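Litent Greifübungssatz für Werkstatt und Heimaufbau

Produktbereich: Zubehör für Roboterhände
Hersteller: Litent
Vertrieb: Alero
Stand: 17. Juli 2018

Der Litent Greifübungssatz richtet sich an Betreiber selbst gebauter Roboterhände, die ihren Aufbau in einer privaten oder gemeinschaftlich genutzten Werkstatt einrichten und erproben. Er umfasst eine Tischunterlage mit Linienraster, eine Zusammenstellung leichter Übungsgegenstände sowie ein gedrucktes Protokollheft. Roboterhand, Arm und Steuerung sind nicht Bestandteil der Lieferung.

Die Zusammenstellung der Gegenstände wurde von Unnur Hafstein und Lâm Vũ in der offenen Werkstatt Laxdal erarbeitet. Berücksichtigt wurden vor allem Teile, die beim Greifen unterschiedliche Anforderungen stellen: flache und schmale Formen, biegsame Bänder, leichte Hohlkörper und Gegenstände mit unregelmäßiger Oberfläche. Zerbrechliche oder scharfkantige Teile sind ausgeschlossen.
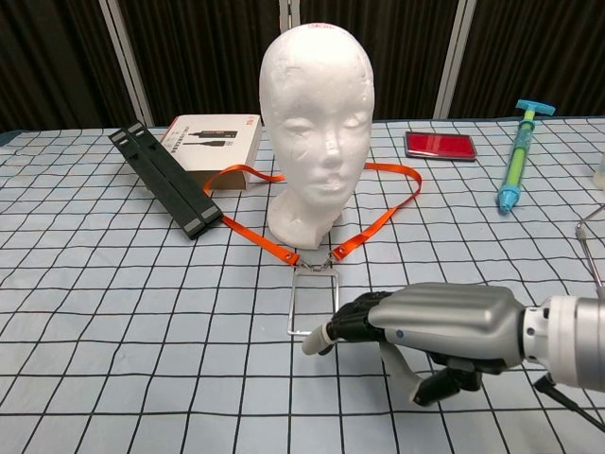
Roboterhand am Übungstisch mit Schaumstoffkopf, orangefarbenem Band und Ausweishalter aus Draht.

Die Unterlage wird faltenarm auf einer ebenen Tischfläche ausgelegt und an der Hinterkante befestigt. Das Linienraster erleichtert es, Gegenstände nach jedem Durchgang an die vorherige Stelle zurückzulegen. Eine Vermessung des Arbeitsraums ersetzt es nicht. Für Bänder und andere biegsame Teile empfiehlt der Hersteller, den Verlauf im Protokollheft zu skizzieren.

Technische Angaben
Tiefe der Unterlage: 600 mm
Protokollhefte: 2
Befestigungsklammern: 4
Pflege der Unterlage: feucht abwischbar, nicht maschinenwaschbar
Gewährleistung: 2 Jahre

Hinweise zum Betrieb
Die Roboterhand ist vor dem ersten Durchgang mit verminderter Geschwindigkeit über der leeren Unterlage zu verfahren. Kabel sind so zu führen, dass sie weder den Arbeitsbereich kreuzen noch unter dem Handgelenk eingeklemmt werden. Während des Betriebs muss der Not-Halt jederzeit erreichbar sein. In gemeinschaftlich genutzten Räumen ist der Bewegungsbereich des Arms am Boden zu kennzeichnen.

Ersatz und Erweiterung
Einzelne Gegenstände können nachbestellt werden. Die Erweiterung Cakuneo enthält zusätzliche biegsame Teile und ist seit März lieferbar. Gemeinnützige Werkstätten erhalten auf schriftliche Anfrage gesonderte Konditionen. Bestellungen und technische Rückfragen nimmt Alero über das Kontaktformular entgegen.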